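Ticket 1237
Product: Vorkier configuration loader
Raised by: Han-gyeol Seok, Flima
Priority: 4
Status: Resolved

Summary
The service does not start on the staging host. The log reports that the database address is missing, although the value is present in the settings file.

Tuesday, first response
The customer was asked to supply the start command and the output of the check tool. The output lists 12 settings; the settings file holds 15.

Finding
The loader stopped reading at an unclosed quotation mark in the Younis access key. The three settings after it, including the database address, were ignored without a warning.

Action
The quotation mark was closed and the service restarted. The customer has confirmed a normal start. A request for a clear warning in such cases has been passed to the Flornerard development team.

Attachment 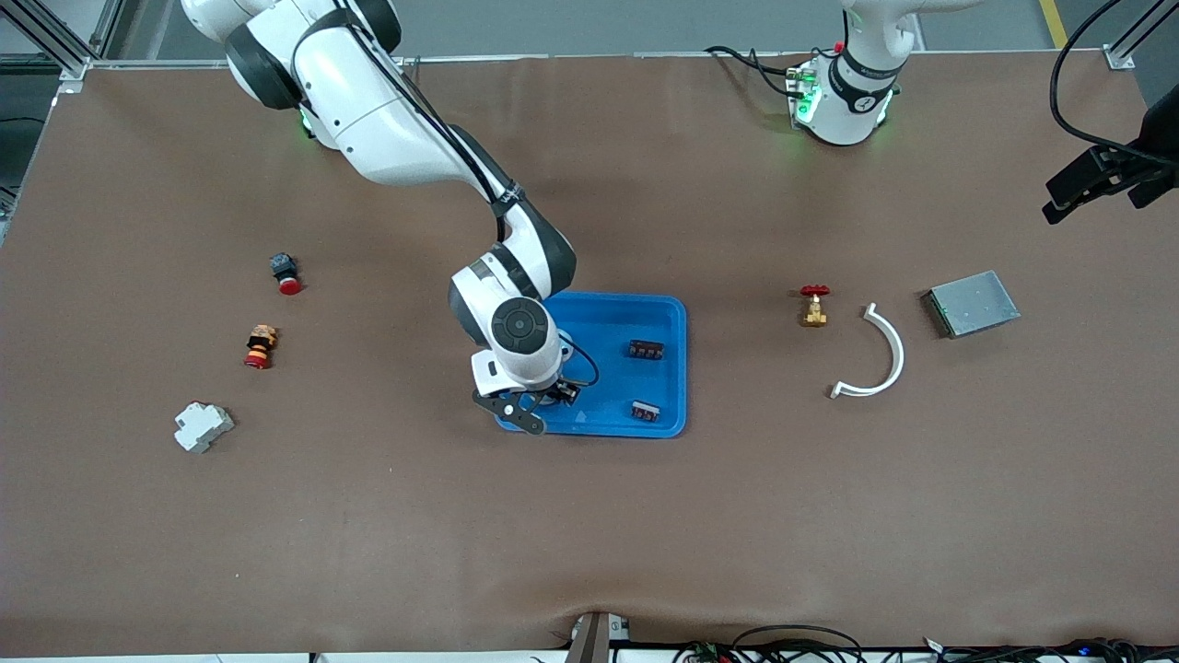 Robot arm over the blue tray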